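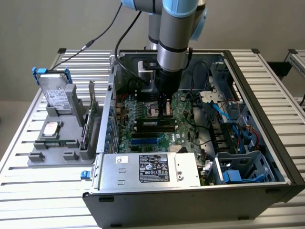 How long should I let the memory check run before I put the side panel back on?
Let it finish one full pass, however long that takes on your machine. An older desktop with modest memory may be done while you make coffee, and a fuller one can keep you waiting into the evening. If the pass ends with no red lines, you're ready to close up and carry on with the steps in this section.

Section 4: Running the Hurnar Memory Check

We know you're eager to get your computer back in service, and we promise this part is easier than it sounds! Have your Hurnar start-up drive handy, along with a keyboard and a monitor you can read comfortably.

Caution: Shut the computer down and unplug the power cord before you touch any part inside the case. Plug it back in only when your hands and tools are well clear.

1. Press down gently on both ends of each memory module until the clips sit snug. (A module that looks seated can still be a hair too high on one side.)

2. Plug the Hurnar drive into a USB port on the back of the computer. Front ports work on many models, but the back ones give us fewer support calls.

3. Connect the power cord, turn the computer on, and open the boot menu. The key is usually F12 or Esc, and you may need to tap it a few times.

4. Choose Hurnar from the list and wait for the welcome page. The bar at the top will sit at zero for a little while, so please be patient with it.

5. Select Full Check and press Enter. The counter climbs to 100 when the pass is complete.

Note: Code 200 means the check was stopped early. Go back to step 5 and start again. Code 700 means an error was found; power down, unplug the cord, reseat the modules, and repeat the check with one module at a time.

6. Write down any code you see, then choose Exit and remove the drive when the screen goes dark.

If code 1549 appears, your start-up drive needs to be made over again, and Section 2 will walk you through it.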